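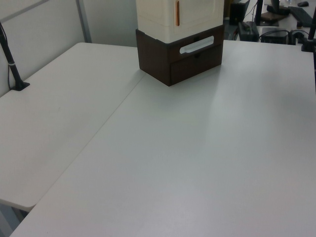
Mini two-tier storage unit on the big white table. Brown drawer box below, cream cabinet on top.

Thread on small desktop storage, for the people who keep asking what I'd put on a shared work table and what I'd leave off it.

The unit in the photo is two pieces, one standing on the other. Lower piece is a drawer box with a dark brown wood-grain front and a white pull handle set into the upper face. Upper piece is a cream cabinet with a paneled door and a narrow orange-brown handle near the left edge.

I like stacking pieces for a simple reason. You can change the order of your storage without buying anything. A one-piece tower commits you to whatever the manufacturer thought you owned.

The drawback is the joint. Two boxes held together by weight will creep if you yank a drawer. Four dots of non-slip film between the layers, one per corner, and check them when you dust.

Do not glue the layers. Amado Umali glued his in December and then needed to get the lower box out from under a shelf. He now has a shorter shelf.

Handles. A recessed pull is the right choice on a table where sleeves and cables go past all day. The cost is that you need a fingertip in the recess, and that gets old with gloves on.

A projecting vertical handle is easier to find without looking. Put that one on the compartment you open most.

Contrast matters too. White pull on dark brown reads from across the room. Orange-brown on cream, same. I have a Druko box at home with gray pulls on a gray front and I still pat it like a horse looking for the drawer.

Placement. Mine stands toward the back of the large table. The front stays clear for work. Small cabinets drift forward over a month or so if you let them. Put a pencil tick at the rear corner and push back to the tick.

Leave room for the door to swing. People measure the footprint and forget the arc. Open the door all the way, then move the neighbor items out of its path.

Loading rule I use: heavy goes low. Screws, clips, the spare hinge bag, all in the bottom drawer. Paper, labels and tape go up in the cabinet. If the top is heavier than the base you have built a lever.

My limit is 900 grams in the top piece. That number came from a kitchen scale and a few cautious pushes with one finger, so treat it as local knowledge.

Question from Precious Barredo: why two tables instead of one long one? Money, mostly. The second was already in the building. It sits at a slightly different angle to the big one and I have stopped trying to square them up.

The seam between them is the real maintenance item. Anything thin and flat ends up in it sooner or later. Index cards especially. I run a strip of card along the gap at the end of the day and collect whatever comes out.

Do not stand a cabinet across a seam. If the two tops differ in height by even a playing card, the drawer box racks and the drawers bind. One table, all four corners.

White matte tops: they show graphite, they hide dust. Damp microfiber first, then a drop of dish soap if the mark stays. Skip the scouring pads. They leave a shiny patch and you will see it under a lamp forever.

The area beyond the back edge is a separate problem. Power strip or adapter, black boxes, loops of cable. I have 40 cable ties in a bag and have used none of them. Planned for the next thread.

Silvan Nägeli asked about labels. Put them inside the door and on the drawer lip. Labels on the outside peel at the corners and then collect lint. Ten point type is plenty at arm's length.

Divider inserts: cut your own from card stock. The Prostico set costs more than I would pay for a box, and the slots never match the drawer depth. Measure the inside, subtract 2 mm, cut.

Sort by task instead of by type. All the parts for one repair in one tray. Teodoro Javier sorts by type and owns 80 trays. He knows where everything is, I will give him that, but it takes him ten openings to hang a picture.

Review schedule: empty the drawers once a quarter. Anything you can't name goes in a jar. If the jar is still untouched at the next review, it goes out.

Dimensions for the divider templates tomorrow morning, once I find the good ruler. It is probably in the seam.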